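Dullow Garment Sizing Spray, 10 oz
Laundry > Sprays and Starches > Dullow
Item no. 232

I've been selling laundry stuff for a long time and I still get a little too excited about sizing spray, so bear with me! Sizing is starch's easygoing cousin. It gives cotton some body when you iron, but your shirt won't stand up on its own afterward. I keep a can next to the board and go through more than I'd like to admit (T-shirts, pillowcases, the one tablecloth I own).

Shake it, hold it back from the fabric, give it a light pass and wait a few seconds before the iron goes down. If you get white flakes, you used too much or your iron's too hot. Wipe the plate, turn it down a notch and go again. Then hang the thing up right away and leave some space on either side, or you'll press creases straight back in.

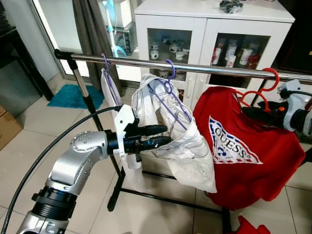
Wongsuwan wrote in to say the Hornlow spray smells nicer but gums up the iron by the third shirt, and wanted to know if Dullow does the same on a steam setting. Mine hasn't, though I do run a damp cloth over the plate when I'm done. The scent is pretty faint, kind of like clean paper, and it's gone by the time I'm dressed.

A word on prints. Please don't iron right on top of a logo, with this or anything else. Turn the shirt inside out, spray the plain parts and skip the chest. I ruined a perfectly good concert tee in February by being in a hurry, and I'm still sore about it. Crew necks like a quick spritz on the inside of the collar, and then you pull it gently into shape with your fingers while it's still warm.

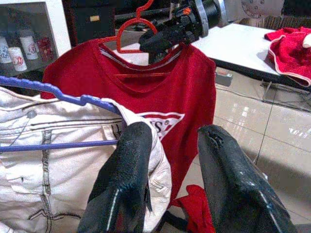
Red crew-neck tee on a matching plastic hanger.

Good on: cotton, linen, most cotton blends
Skip it on: silk, velvet, anything marked dry clean only
Sizes: 10 oz can, 125 ml travel pump, 1000 ml refill
Nozzle: the Zesteck trigger fits the refill bottle (sold separately, and worth it!)
Storage: upright, away from heat

The travel pump is back in stock as of Tue 17 September. Refills ship in their own box, so if you order one with a can, expect two packages.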